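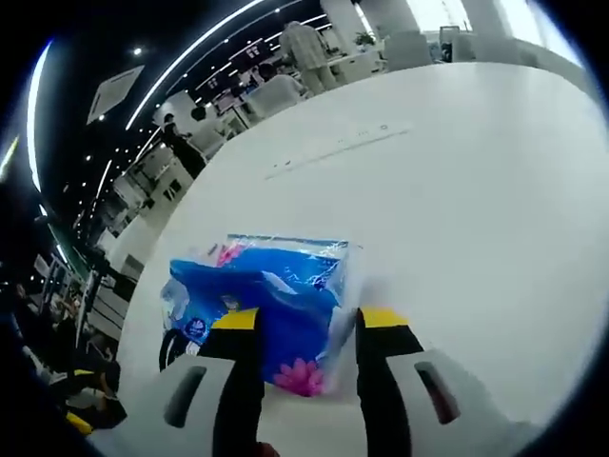

About Skenska

Skenska is a website for people who like free things and good deals on clothes, beauty and small things for the home. We run giveaways, list sales from stores we shop at ourselves, and publish short reviews of what we buy. The site is run by Ognjen Golob with a staff of five.

How we started

Ognjen kept a personal style blog for several years and gave away a gift card now and then to thank his readers. The giveaway posts got far more comments than the outfit posts. People wrote in to ask when the next one was, and whether they could enter from outside the country. Skenska opened in March with 47 email subscribers, most of them readers of the old blog. The outfit posts are still in the archive.

Giveaways

There are two new giveaways every month. Prizes are usually gift cards, and sometimes a bag, a scarf or a makeup set. Most are open to readers anywhere in the world. If a prize can only be sent to certain countries, the post says so in the first line.

To enter, leave one comment on the giveaway post with a working email address. Extra comments are deleted and do not count. Entries close at the time shown on the post, and the winner is picked with a random number generator. We email the winner the next morning. A winner who has not answered within five days loses the prize, and we draw again.

You never have to buy anything to enter, and we don't ask for card details. If you get a message that says you won and asks for a shipping fee, it did not come from us. Please forward it to us and delete it.

Who pays for the prizes

We buy most gift cards with money from the ads on the site. Other prizes come from small brands. Jimik, which makes canvas bags, has given us prizes since the first summer, and Ristić sends jewelry a few times a year. When a brand has supplied a prize, its name is on the post. Brands do not see the entry list and do not get your email address.

Reviews

We pay for the items we review. If something was sent to us free, the review says that at the top – we also turn down a lot of offers. A brand can't read a review before it goes up or ask us to change the rating.

Irnel

Irnel is our weekly email. It has a short list of sales, the giveaways that are still open and the names of recent winners (first name and country only). You can unsubscribe with the link at the bottom of any issue, and it will not affect entries you have already made.

Contact

Use the form on the contact page for questions about a prize, a review or advertising. We read everything, but replies can be slow in the week after a draw.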